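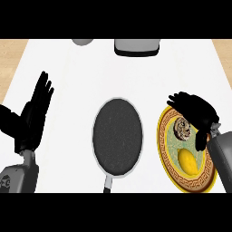

The practice setup in the simulator: pan in the middle, plate with the pastry and the lemon on the right.

I have worked the prep line at Cloutier for six years. We make boxed lunches and hot plates for offices, and in July we started getting ready for the two-armed station that is going in where the second plating table used to be. A few people have asked me what that has been like, so I'm writing it down.

Most of it so far has been on a screen. Prultau, the company that sells the system, wants every move worked out in simulation before anything gets bolted down in our kitchen. Three of us from the line were picked to help: me, Unathi Adams and Chrysoula Bakalis. We spend the first part of the shift in the office upstairs going over practice runs and writing notes, then we go down and work the line like normal.

The notes are simple. Where would you put your hand? What would you pick up first? Would you set that next to the lemon or in the pan? I had never thought about any of it. I reach for a thing on a plate and my thumb goes wherever it goes. Now I have filled 27 pages of a notebook with where my thumb goes.

Chrysoula is better at it than I am. She trained most of the people on our line and she is used to saying out loud what she is doing. I mostly had to stand at my own table, do it slowly, and then go back upstairs and write.

The pay is the same for both halves of the day. I asked about that early, and Hélène Pelletier, who runs our shift, said there was no separate rate for it. I think there should be. Unathi thinks so too and has put it in writing. We haven't had an answer.

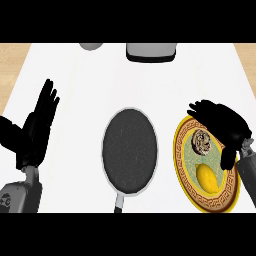
Right hand over the plate, left hand held off to the side of the pan.

The question everybody downstairs wants answered is about jobs. There are 40 people on days and nights together. What we were told is that no one gets let go when the station starts, and that two plating spots will turn into one spot for a person who loads, watches and clears. The other person moves to packing. Packing is colder and you stand in one place, and some people will not want it. Darcy Charbonneau has already said he'd take nights before he'd take packing.

The plant in Nustthorpe has had a station like this longer than we have been talking about ours. I called a woman I know there, Siwan Cadwaladr. She said her wrists feel better and her day feels longer. She talks to fewer people. She also said the person watching ends up doing the cleaning, so get that settled ahead of time. I passed that along to Hélène.

My own wrists are not great, so I'm not against it. I would like to know by the end of the month which spot is mine. We have another set of runs to go through tomorrow at 6:30.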